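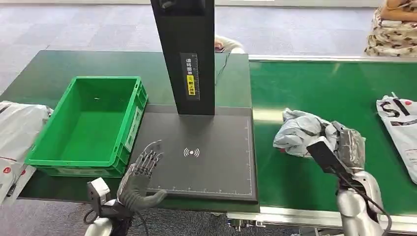
Visit report: parcel scanning hall, Britdale

Reading time: 2 min

The open day at Britdale covered receiving, scanning and outbound sorting. Our group was led by Lemlem Hadgu, who supervises the scanning stations. Receiving was closed for floor work, so the tour began at station 9.

Each station has a green work table with a conveyor belt beside it. A black pillar stands at the center of the table, and a flat gray pad with ruler marks along two edges lies at its base. The label on the pillar is in Chinese and tells the operator to place the waybill face up. Hadgu said that wrong-side-up parcels account for most rescans on her shift.

Soft mailers are the difficult case. A crumpled plastic bag puts folds across the waybill, and the barcode has to be pressed flat before it reads. Cartons give little trouble. Green plastic crates are kept at the stations for small items, and are emptied between batches.

The log for the morning shift showed 1,579 parcels, of which 883 were soft mailers. Rescans came to 54. Dagim Kumsa asked whether the ruler marks are used for billing. They are used for a quick size check only; billed dimensions are taken downstream.

Outbound sorting was running at reduced speed. Labels for the Jandero route are still applied by hand, a practice due for review in March.

Visitors must wear closed shoes. Parking is at the north gate.

Shares: 9
Comments: 0

Related
Crate sizes at the Niazi depot
Label printers compared
Drideo returns counter: visit notes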